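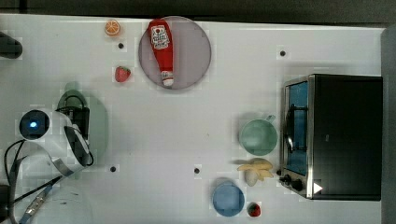 Cirilo Bermúdez says ketchup goes in the fridge door, end of discussion. ok but mine never makes it there

**1/** kitchen stuff sort, going thru it all today. ketchup still on a plate. strawberry out too. started at 8, coffee first obviously

**2/** plates are the problem. too many, no shelf. Drangate rack is 11 inches deep and the big oval one sticks out
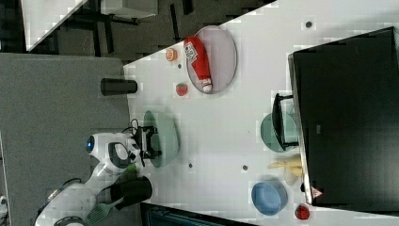

get a wall rail for the spatula, someone replied, and hang the pots off it too. hmm. maybe. Tamama has rails but shiping is slow

**3/** rail = maybe July. for now:

- spatula in the drawer by the stove
- ketchup, fine, fridge door. you win Cirilo

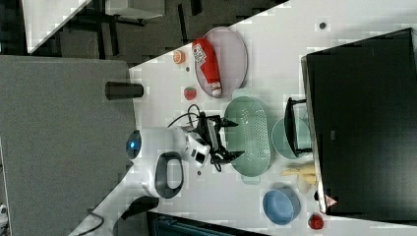 - bananas stay out, in a bowl
- colander under the sink
- kettle gets its own corner

more after lunch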